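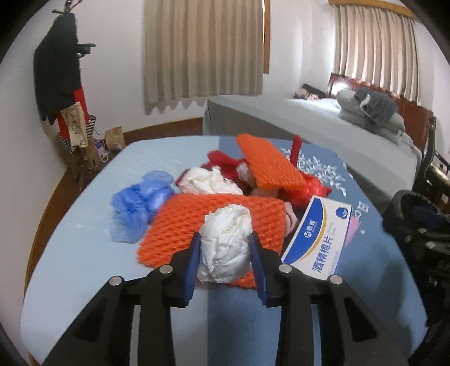
4. Setting up the gripper width signal in Fimbridge

Do this after the camera calibration in section 3, and before you record anything you plan to keep. I skipped it on my first go and had to throw out 40 episodes, so please learn from me!

1. Plug in the gripper and open Fimbridge. Wait for the status dot to go green – on my old laptop that takes about 11 seconds.

2. Go to Tools > Width. Close the fingers all the way with nothing between them and press Set Closed.

3. Let the fingers open all the way and press Set Open. Don't pull them past their natural stop or your zero will drift (ask Wilson Apaza how I know).

4. Squeeze and release slowly a few times and watch the live plot. You want a smooth curve. Steps or flat spots mean the tracker is losing the fingers, so go back to section 3.

5. Set Smoothing to 2. The default is 9, and I find it rounds off quick grasps so much that the policy learns to close late.

6. Press Save Profile and give it a name you'll recognize in April.

Note: soft things like crumpled plastic, tissue or packing foam squash down to almost nothing, so the width alone won't tell you whether you've got hold of one. Leave Auto-label Grasp off for those and mark the grasps by hand in the Review tab. It's slower, but the labels come out a lot cleaner.

Caution: a profile belongs to one gripper. Mercedes Ayala and I swapped ours once without reloading, and every width in that batch was off.

If Set Open stays grayed out, restart the tracker from the Drekitz menu and go back to step 2.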